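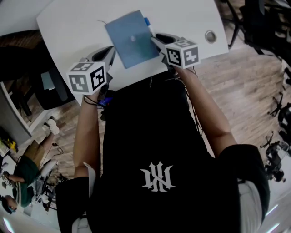
Unit 8: Self-efficacy and goal setting

Self-efficacy is a person's judgement of their capacity to carry out a given task. It is task-specific and should be measured separately from self-esteem.

Sources: mastery experience, vicarious experience, verbal persuasion, physiological state. Mastery is usually weighted highest.

Implementation intentions take the form "if X, then I will Y". X must be an observable cue.

Reading: Wirano workbook, ch. 13. Practice log due in March, 523 words maximum.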